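Über uns

Udero Kalibrierdienst — Prüfung und Justierung von Waagen und Gewichten

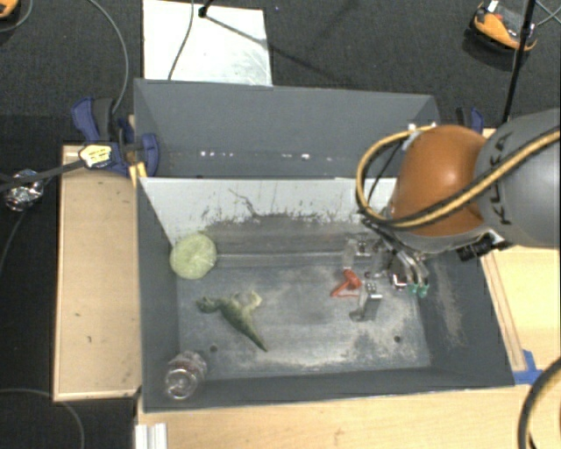

Udero kalibriert nichtselbsttätige Waagen und Prüfgewichte für Apotheken, Labore und Lebensmittelbetriebe. Der Hauptsitz befindet sich in Grunham, eine Annahmestelle für Gewichtssätze in Gisari. Das Unternehmen beschäftigt 32 Mitarbeiter, davon 20 im Außendienst.

Leistungsumfang
Kalibrierung vor Ort oder im Messraum
Justierung nach Absprache, mit Messwerten vor und nach dem Eingriff
Terminüberwachung für wiederkehrende Prüfungen

Im Messraum werden Temperatur und Luftfeuchte fortlaufend aufgezeichnet. Gewichtssätze lagern dort vor der Messung mindestens drei Tage. Die Kalibrierscheine enthalten Messwerte, Messunsicherheit und Umgebungsbedingungen.

Seit Juni gehört die Werkstatt Demchenko zum Unternehmen. Sie setzt mechanische Waagen instand und führt Ersatzteile für 111 Baureihen. Die bisherigen Kundennummern bleiben gültig.

Stand: 27.11.2018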